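How to Fold Knit Cleaning Cloths So They Stay Folded

I love a good knit cloth. They're soft, they get into corners, they wash up beautifully, and you can throw the same stack in the machine for years. What they don't do is fold like a napkin. Knit fabric has a mind of its own - it stretches when you pull it and curls when you let go. If you've ever opened a drawer and found a big soft heap where a tidy pile used to be, this page is for you!

I've been folding mine this way since October, and my kitchen drawer still looks the way I set it up. The method works for any square knit or jersey cloth. Mine are a mix of striped gray ones from a shop called Trellik and some older plain ones I've had forever.

What you need

A clear, flat surface at least twice as wide as your cloth
Your clean, completely dry cloths
A shallow drawer, box or basket
A dry rag for wiping down the table

Step 1: Wipe the table

Knit picks up everything. Crumbs, lint, pet hair, the dust you didn't know was there. Give the surface a quick pass with the rag before any cloth touches it. A light-colored table is great for this job because you can see what you missed.

Step 2: Shake out and pick up properly

Take one cloth out of the pile and give it two good snaps. Then find a corner and hold it with a light pinch.

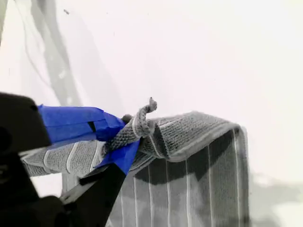
A corner hold beats a grab from the middle every time. When you lift knit by the middle, the weight of the fabric pulls on a few loops and you get a twist that has to be worked out later. If you do end up with a twist, lay the whole thing down and start over from a corner. Tugging only makes it longer on one side, and then your square is a rectangle and nothing lines up. (I have a couple of cloths that are permanently rectangles. They clean the grill now.)

Step 3: Lay it flat and find the square

Set the cloth down and let it relax for a moment before you smooth it. Then work from the center toward the edges with a flat palm, pressing down and out with almost no drag. Flip back any corners that have curled under.

Stripes are a wonderful help at this stage! They're a built-in ruler. If the lines run straight and parallel all the way across, you're square. If they bow in the middle, the fabric is stretched there, so pat it back toward the center until they straighten.

Step 4: Choose your starting direction

You can start with the cloth set square to you, like a book, or turned so a corner points at you, like a diamond. I use the square start for stacking and the diamond start for rolling.

For the square start, bring the bottom edge up to the top edge, smooth, then fold the left side over to the right. Fold once more if your drawer is shallow. Three folds is my limit, as anything thicker wants to spring open.

For the diamond start, bring the bottom point up to the top point so you have a triangle. Fold the two side points in so they overlap in the middle, then roll from the flat bottom edge upward and tuck the last point into the roll. Press the roll for a few seconds and it will hold nicely.

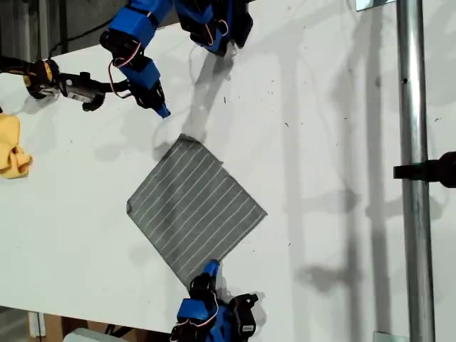 Gresham left a comment saying the diamond roll never held until the side points overlapped by a good inch, and that on thinner cloths it helps to tuck the last point in twice. Worth trying if yours keep popping open! The same comment asked whether you can iron the cloths first. You can, on low and with no steam, but I'd test one before doing the whole batch. Some knits go shiny.

Step 5: File them, don't pile them

Stand the folded cloths on edge in the drawer with the folded side facing up. Mine holds 8 this way, snug enough that they lean on each other and stay upright. If yours flop, slide a small box in at the end to take up the space - an empty tea box is just right.

Rolls can go in a basket, seam side down.

A few extras

Fold them the day they're washed. Cloths that sit crumpled in a heap overnight take a lot more smoothing.

Skip the fabric softener. It makes knit slippery, and slippery cloths slide out of their folds (they don't soak up spills as well either).

Keep the colors you use for the bathroom in a separate spot from the kitchen ones.

A full load takes me 30 minutes, with music on and coffee nearby.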